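Sorting the Odds and Ends

Every workshop has a tin. Mine was a toffee tin, inherited from Fengying Guo when she moved to Pestden, and it held 36 years of small parts that somebody had once thought might come in handy. They hadn't. I kept them anyway, and added my own.

Small electronics are the worst of it. A screw can rattle about with other screws and come to no harm, but a circuit board in a tin of screws gets scratched, bent and finally thrown away by a person who swears it was fine last January.

The cure is dull. Clear the table, all of it, including the mug. Put a shallow tray in the middle and a few shallow bins to either side where you can reach them without getting up. Everything unsorted goes in the tray and nowhere else. Line it with plain white paper, which shows up the thin wires and saves the tray from scratches.
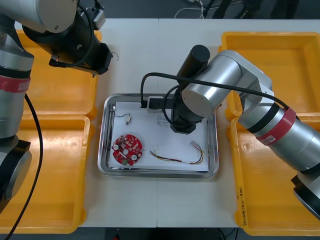

Steel tray in the middle, yellow bins either side. The round red board is waiting its turn.

Decide what each bin is for before you start. I use boards, leads, fixings and "ask Jingyi". The last one fills fastest. Do not have a bin called miscellaneous – you already own one of those, and it used to have toffees in it.

Pick boards up by the edges. Lift a lead by its connector and let the wire follow; tugging at the wire is how you come to own a connector and a wire.

Tip out a small handful at a time. I once emptied 300 bits in one go and spent the evening looking at them.

Stop after 5 minutes of dithering over any one part. If you can't name it by then, it's Jingyi's problem.

When the tray is clear, fold the paper up by its corners and pour the last crumbs of solder and fluff into the bin. The real one, with the lid. Wash your hands before you go near the biscuits.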